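Projects > Filine > Collecting examples > FAQ

How many runs do we need per task?
Up to 2,000 for the desktop tower work. A shift usually gets through 80.

Do failed runs count?
Yes. Mark them failed and keep them.

Can I move the fixture between runs?
No. Move it only at the start of a new batch, and log it.

Who checks the labels?
Domenica Kuster, on Saturday.

Comments

Silvan Zaugg: Does a batch restart if the arm stops partway?

Domenica Kuster: No, just that run.

Jozef Van Damme: Batch 8 is missing its log. 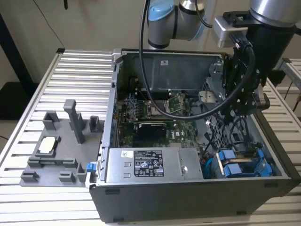 Arm over an open tower, with the fixture plate at left.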